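Bench Assembler, Desktop Computers (Part-Time)
Grillach Refurbishing, Dornham

Job type: Part-time, 22 hours a week
Shift: Monday through Thursday, mornings
Openings: 2
Location: Mamport Road, Unit 229, Dornham
Start: August

About the job

Grillach takes in used office desktops, checks them, replaces worn parts and sends them out to schools and small businesses. We are hiring two bench assemblers to put parts back into cases that have already been cleaned and tested by the intake team.

You will work on one computer at a time. The tower is laid on its side with the panel off, and the parts for it are set out in a tray next to it. You fit the processor, the memory, the drive and any expansion card, connect the cables, close the case and pass it to the test shelf. Most of our current stock is Dell towers, with smaller batches of other makes.

What you will do

Check the tray against the work order before you start
Seat the processor and close the socket lever
Install memory modules and make sure the latches close on both ends
Fit drives, cards and heatsinks
Route cables clear of the fans
Write the serial number and your initials on the job sheet
Set aside any board with a bent pin or a damaged slot and tag it for repair
Wipe down the bench and return unused parts to the stockroom at the end of the shift

What we ask for

Steady hands and good close-up vision (glasses are fine)
Able to read part labels and follow a printed work order in English
Able to lift 30 pounds
Comfortable sitting or standing at a bench for most of a shift
Reliable morning attendance

You do not need a degree or a certificate. If you have built or repaired a computer at home, tell us about it in your application. If you have only done other fine handwork, such as sewing, watch repair or model building, please apply too. New hires spend their first two weeks working beside an experienced assembler.

What we offer

Hourly pay, paid every second Friday
Paid training
Paid sick time from the first day
Wrist straps, tools and work coats supplied
Free parking behind the building
First chance at full-time openings when they come up

How to apply

Send a resume or a short letter to the Grillach front office, or fill out a paper form at the counter between 9 a.m. and 3 p.m. Put "Bench Assembler" at the top. Tell us which mornings you can work and when you could start.

Applicants we want to meet will be asked in for a short interview and a bench test. In the test you install two memory modules and a drive in an open case. It is not timed. Hiring for this position is handled for us by Gebretsadik Staffing, and you may get a call from their Dornham office.

Grillach is an equal opportunity employer. If you need an adjustment for the interview or the bench test, please say so when you apply.

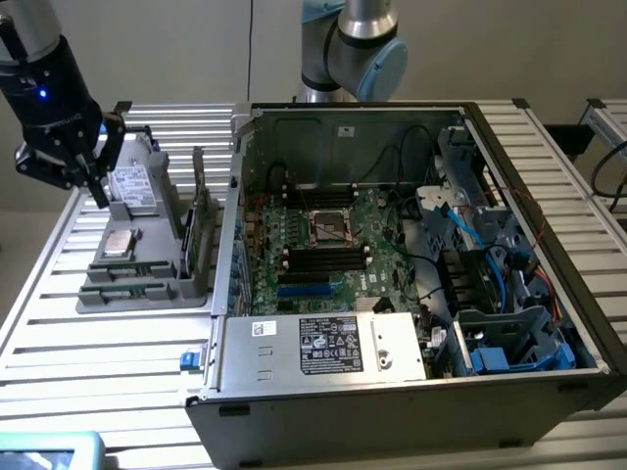
An open Dell desktop and a parts tray on the worktable.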